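Robots Still Slow at Wiping Tables, Trial in Fevalstead Finds

Posted in Local Business, Technology
3 comments

A machine that can wipe a table, fold a towel and put cups on a shelf was tested for 30 days in Fevalstead, and the people who ran the test say it is not yet ready to work alone. The trial ended on Tuesday. It was organized by Tranard, a small company which rents cleaning equipment to cafes and guest houses, together with the kitchen shop Nambiar on Mill Road.

The question was a simple one. Can a robot arm do the small chores that take so much time of the staff, and can it do them without a person who stands next to it all the day?

The answer, according to the report that Tranard gave to its customers this week, is "sometimes, for some chores, and slowly."

In total the arm tried 639 chores during the trial. Each one was written down by a member of the shop staff as finished, finished with help, or not finished. Wiping was the best of all, when the table was already clear. Out of every 100 tries at wiping, 88 were marked as finished without help. Folding was the worst. With hand towels it went well in the morning, when the towels were placed flat in front of the arm, and badly in the afternoon, when they came in a heap out of the dryer.

"I expected the opposite," said Narendra Kashyap, who manages the floor at Nambiar. "I thought that a towel is soft and nothing can break, so it must be easy. But the arm takes one corner, and then it does not know where are the other three. My staff can do this while they are talking with a customer."

Mr. Kashyap said he agreed to the trial after two of his part-time workers left in the spring and he could not find new ones. He did not want to replace anybody, he told us, but he wanted to know what he can plan for next year. The shop sells plates, glasses and table linen, and a large part of the work is not selling. The goods are taken out by customers, looked at, and left in the wrong place. Somebody must bring them back, fold them again and clean the display tables.

The slow part

Speed was the main complaint. A person at Nambiar needs less than half a minute to wipe one display table. The arm needed up to 90 seconds, and this was after the software was improved in the second week. Before that, it often stopped above the table and waited.

Dilwyn Gethin, an engineer who looked after the machine for Tranard, said that the waiting has a reason. The arm decides where to move mostly from what its small camera sees near the fingers. A cup or a box gives the camera edges and corners to look at. A clean pale table gives it almost nothing, only some soft changes of light.

"People imagine that an empty surface is the easy case," Mr. Gethin said. "For us it is one of the difficult ones. The strongest thing in the view can be the arm's own shadow. In the first days it treated the shadow as a stain. It went to wipe it, the shadow moved, and it went again."

The fingers themselves gave less trouble than he feared. They have green rubbery rims and dark pads on the inner side, and they come near to the tabletop. They could hold a folded cloth well enough, and they did not scratch the furniture. The staff were more careful with glasses. After one wine glass was dropped on the fourth day, glasses were removed from the list of chores, and the arm worked only with cups, towels and cloths.

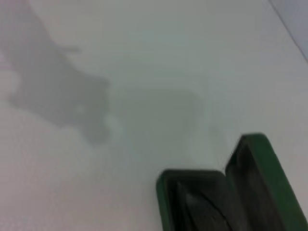
What the staff say

We spoke with four people who work at the shop. Two of them liked the machine and would be glad to keep it for the evening cleaning, after the doors are closed. One said that she did not notice a difference in her day. The fourth, who has worked there the longest, was less friendly about it.

"I spent more time preparing the table for the robot than I would spend to clean the table," she said. "You must take away the cards, the candles and the price signs. Then it cleans. Then you put all back. So who is doing the chore?"

This point is also in the report. Tranard writes that the preparation work was not counted in the first week, and that after it was counted, the time saved on wiping became zero on most days. On folding, there was never any time saved.

Customers were mostly curious. Some children wanted to shake hands with the arm, which was not allowed. Mr. Kashyap said that several older customers asked if it could be hired for home, to help with laundry and dishes. He had to tell them no.

A different result in Sesodden

The company made a shorter test last winter in a guest house in Sesodden, and there the result was a little better. The rooms had the same furniture in the same places, and the breakfast tables were dark wood with a clear pattern. Mr. Gethin thinks the pattern helped the camera. The light was also more stable, as the breakfast room has small windows and lamps that are on from six o'clock in the morning.

At Nambiar the windows are large and face the street. The sun comes in from one side before lunch and from the other side after three. The report shows more failed tries in these hours, although Mr. Gethin warned that the number of tries per hour was too small to be sure about it.

He said the next version will have a second camera above the work place, so that the machine can look at the whole table and not only at the part in front of the fingers. He also wants to test with the arm's shadow drawn into the training pictures, so that the software learns to ignore it. Neither of these changes is expensive, he said, but both need time.

Price is not decided

Tranard has not said what the service would cost. The trial was free for the shop, except for the electricity and the hours of the staff. In the report the company mentions a monthly rent, like for its floor machines, with a technician who visits once a week. Mr. Kashyap said that at this moment he would not pay for it.

"If it can do the tables after closing, by itself, with the things still on the table, then I will talk about price," he said. "I am not against it. My dishwasher was also a stupid machine when I bought it, and now I can not live without. But the dishwasher does not need that I stand beside it."

For homes, the answer is even further away. Mr. Gethin said he gets messages every week from people who saw a video of a robot folding a shirt and want to buy one. He answers all of them in the same way, that a video shows one shirt on one table, and a home has many shirts, a cat, and a chair which stands in another place every day. He does not give a year when it will be possible.

What he does expect soon is more help in places where the work is always the same. He named canteens, laundries that wash for hotels, and the back rooms of bakeries, where trays have one size and the light does not change. Tranard is talking with a laundry outside Fevalstead about a test with flat sheets, but no agreement is signed.

The arm was taken out of the shop on Tuesday evening. The display table where it was fixed is again used for tablecloths. A second trial at Nambiar is planned for June, this time only between closing time and ten in the evening, and with the price signs left where they are.

The full report can be read on paper at the counter of the shop. Readers who have a cafe or a guest house and want to take part in a later test can leave their name there or at the Tranard office, which is open in the mornings.

Filed under: chores, robots, shops, Fevalstead
Previous: Parking on Mill Road to change after roadworks
Next: Bakery looks for evening help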